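Monday, April 3, 2023

Toy sorting, box 6. Wen-hsiung says the shallow carton is plenty for the small toys. I doubt it. The rabbit already has a limb over the corner and an ear up against the back wall, with the left and back of the floor still bare. Doll on its side, bear tight against it. Before we order 400 of these from Lirker I want one tried with the lid shut — and a deeper one next to it.
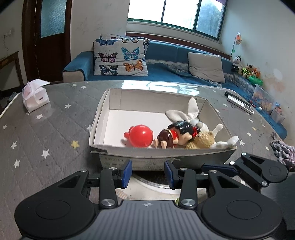 Yamila Sosa: lay the rabbit down flat first and see, the deeper carton costs more and we'd only fill it with paper.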